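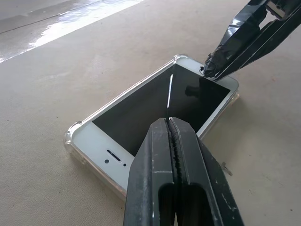

Projects > Adventure games > Puvoria walkthrough data > README

Feb 13, 2021 — by Helmut Ehlers

Puvoria hint and dialogue set

Hi! These are the files I made while playing Puvoria, the point-and-click mystery set in the drowned village of Plernotthorpe. I started typing up the dialogue in July so I could search it for clues (I am terrible at remembering who was in the boathouse), and then I kept going until I had the whole game, side conversations and all.

What you get

There are 1659 lines of dialogue in dialogue.csv and 400 hints in hints.csv, plus a little text file with my notes on the endings. Each dialogue line has the speaker, the room, the chapter and the text as it shows up in the subtitles. Chapters run from one to 4. The prologue is filed under chapter one, which I sort of regret, but changing it now would break my own scripts.

The hints are all mine. I wrote them in steps, from a gentle nudge to the flat-out answer, so you can stop reading before I spoil it for you. The level column goes from 1 (nudge) to 3 (answer). Please don't sort by level and then complain to me about the lighthouse!

Known problems

Inspector Kasten has two voices in the game, his normal one and the one he uses when he's pretending to be the piano tuner. I tagged both as KASTEN. If you need them apart, look for room = "music_room" in chapter 2, that catches nearly all of it.

Mrs. Drallmont's letters are read out loud but the subtitles skip bits, so I typed what I heard. A few words are marked [?] where the rain drowns her out — I played those parts over and over with headphones on and still can't tell if she says "cellar" or "seller." If you can, send me a note.

The save bug in the flooded crypt means some lines only play if you go in without the lantern. I have those. I don't have whatever plays if you give the lantern to the sexton first, because my game crashes every single time.

Using it

Everything is UTF-8 with commas and double quotes. Accents should be fine. The hints are free to use anywhere, just keep my name on them. The dialogue belongs to the people who made the game, so keep that part to personal use, like searching or making your own notes.

Fixes are welcome, especially for chapter 4, which I typed up very late at night.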